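Tratitz: a small gripper comparison set

Status: usable, with grumbling. Maintained by Jairo Pacheco. Labels and most of the complaints by Berhanu Sisay.

What it is

Teleoperated episodes from a two-arm tiled cell, recorded in March so we could stop arguing about gripper fingers. There are 777 episodes at 30 frames per second, split between two finger sets, Finex and Zevport. Both arms run the same controller, Ji, with the same gains. We tried tuning them separately and lost a Sunday.

Objects

There are 6 objects, all boxes or tins of one sort or another. Rounded corners get their own tag (corner_round) – that is where the two finger sets disagree most.
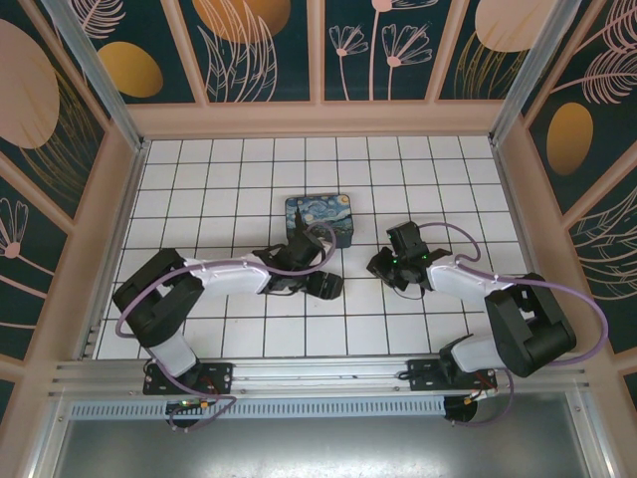 Fixed view, Starry Night tin, both grippers open.

Tilted starts are tagged yaw_off. An operator can work around a bad angle without thinking about it. A policy trained on square starts will shove the thing into a wall with great confidence.

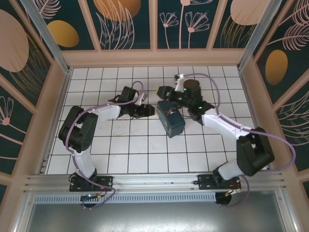 Fixed view, teal block at an angle, right gripper over it.

Cameras

fixed: covers both arms and the rail. Good for working out who bumped whom.
wrist: shows the fingers and whatever is between them. Glossy white tile means glare, and we left exposure on auto for the first 4,000 frames. Those carry the flag exp_auto. Drop them if you care about color.
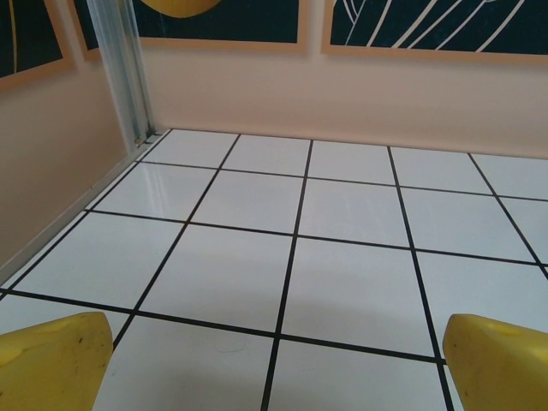
Known problems

The floor has marks on it. Your model may decide they are landmarks. Ours did.
Cable loops cross the upper links in the fixed view, so mask them before you do any arm segmentation.
Success labels are by eye. Berhanu is strict, Jairo is generous, and the labeler field tells you which one you got.
Gripper width is logged as commanded, so a stalled finger looks perfectly happy in the log.

Loading

Each episode is one folder with two videos and a states file. Read the finger_set field and ignore the folder names, which date from an earlier plan.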